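Used clothing collection in Eltville moves to Vadard hall from December

The collection of used clothing in Eltville will move to a new place in December. The three metal containers behind the train station will be taken away, and people will bring their bags to the old Vadard hall near the river instead. The town office confirmed this after a meeting with Atov, the company that has emptied the containers until now.

The reason is mainly the weather. The containers are old and the doors do not close well anymore, so rain comes in from the side. In the last year Atov collected 85 tons of clothing and shoes in the town and the villages near it, and a part of this could not be used because it was wet or dirty when it arrived. Atov says that textiles which have become moldy must be burned, and the town has to pay for it.

In the Vadard hall the bags will be received indoors. The hall will be open in the afternoon on working days and also on the first Saturday morning of the month. It will not be possible to leave bags outside the door at night. The town asks people to respect this, as the neighbors have already complained about the situation at the station, where bags were often opened and the contents thrown on the street.
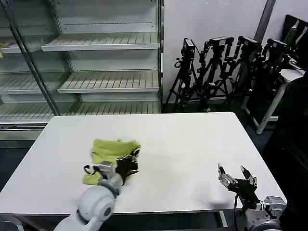
Soft textiles should be clean and dry when they are handed in.

The rules for what can be given stay almost the same. Clothing, bed linen, towels, curtains and blankets are accepted. Shoes are accepted if they are tied together as a pair. New in the list are bags and belts. Carpets, pillows and mattresses are still not accepted and must go to the recycling yard on the road to the vineyards. Clothes with paint or oil on them belong in the normal household garbage.

Small damage is not a problem. A missing button or a broken zipper can be repaired, and cotton with holes can still be cut into cleaning rags. Atov asks only that such pieces are put in a separate bag, with a note on it if possible. In the past everything came mixed together, and the sorting took much longer.

A second change concerns the sale. For 13 years there was a small used clothing shop, Pitkänen, in the street behind the market. It closed in spring when the rent went up, and many families with children have missed it. The shop will now come back in the front room of the Vadard hall, under the same name. Shirts and sweaters will cost 2 euros each, and winter coats will be a little more expensive. Clothing for babies will be sold by the bag.

The shop will take its goods directly from the collection next door. Until now, even the good pieces left the town by truck and were sorted in another region. The town office hopes that at least some of them can stay in Eltville and be worn again there. How many this will be is difficult to say before the first winter is over.
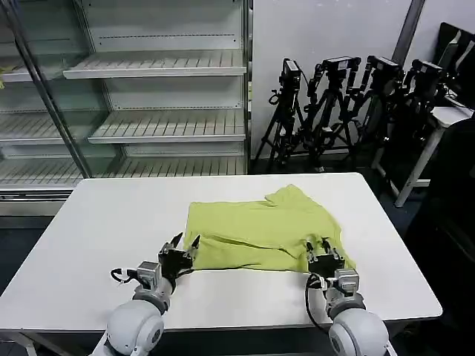

A yellow-green shirt on a white table.

Not everybody is happy with the plan. The hall is a walk of 20 minutes from the station, uphill on the way back, and older residents from the upper part of the town have asked how they should carry heavy bags so far. The town office answered that the bus stops in front of the hall, but the bus goes only once an hour after lunch. A pickup service from home was discussed – it was found too expensive for the moment. It may be looked at again when the new budget is prepared.

There are also questions about parking. The yard of the hall has space for a few cars only, and on market days it is used by the sellers. For the opening hours of the collection, two spaces near the entrance will be kept free for people who want to unload. Parking there is allowed for ten minutes.

The containers at the station can be used until the end of November. After this they will be locked, and whoever leaves a bag beside them may have to pay a fine. A sheet with the opening hours and the list of accepted items will be delivered together with the garbage calendar. It will also be available at the town office and in the library, in large print as well.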